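Sillora sorting cell

The Sillora sorting cell is a tabletop robot station that puts small household items into a labeled bin organizer. It was designed by Birthe Holst and Nhung Lưu at the Finon workshop in Rilutby, and it exists in two forms: a physical cell with one arm and one round table, and a simulated copy in which nearly all setup changes are tried first. The cell is best known among its users for its setup routine, a wonderfully thorough procedure that has been copied for several other stations in the same building.

Layout

The cell is built around a single arm carrying a two-finger parallel gripper. A wide-angle camera rides behind the gripper and looks down past the fingers at the work surface. The organizer goes in the center of the table, and the loose items are placed where the arm can reach them without passing over its own base. In the simulated copy the same parts are loaded from a scene file, so a layout can be saved, shared and brought back exactly as it was. The current layout is number 2606 in the project's scene list.

Setup

Setup begins with the arm parked and the gripper open. The operator loads the table, then the organizer, then the items, and checks that nothing has been placed inside anything else. This last fault is peculiar to simulation and a lively one: two overlapping objects can spring apart the moment the physics starts, and a battery may end up on the far side of the floor.

The next stage is alignment. The arm is brought to a position called the front hold, with the fingertips lined up on the middle compartment of the organizer. Kiều Vi, who wrote the first version of the routine, chose the middle compartment so that an error to either side would show up equally well.

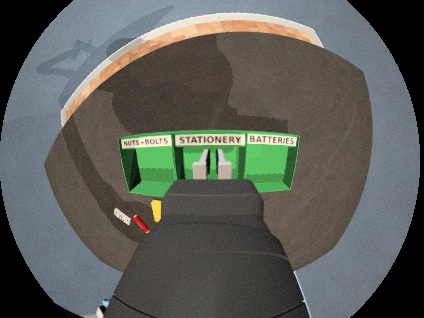

Simulated wrist view during alignment, with the three compartments labeled for nuts and bolts, stationery and batteries. Render: Diễm Mạc / Finon

From the front hold, the operator compares the gap between the fingers with the center line of the compartment. The lens bends straight edges strongly toward the outside of the view, so measurements are taken close to the middle and corrected with a lens table. A sideways error greater than 3 millimeters means the wrist offset has to be entered again. Smaller errors are left to the software, which handles them very nicely.

Lighting is checked last. The arm throws a shadow over the tabletop, and a dark item lying inside it can be missed by the item finder. Operators move the light in small steps and run the finder after each one. Early versions of the scene had no shadows at all, and settings that worked beautifully there did poorly on the real table. Shadows were added in September of the project's first year and have stayed on ever since.

Upkeep

The full routine has 21 steps and is repeated whenever the gripper model, the lens table or the organizer is changed. On the physical cell the finger pads are wiped before each session and the finger screws are checked for play. The simulated cell needs no wiping, but it has upkeep of its own. Friction values drift out of step with the real pads as those wear, and they are measured again using a pull test devised by Kylie Grimshaw. The test is delightfully simple: the gripper closes on a strip of card, and a spring scale shows the pull at which the card slips.

Labels also need care. The item sorter reads the text on the organizer to decide where each object belongs, so a new label is always viewed from the front hold before use.

Related stations

The Niven cell uses the same gripper and alignment method with a square table and a deeper tray. Its front hold is set higher to clear the tray wall, and its lens table is kept separately.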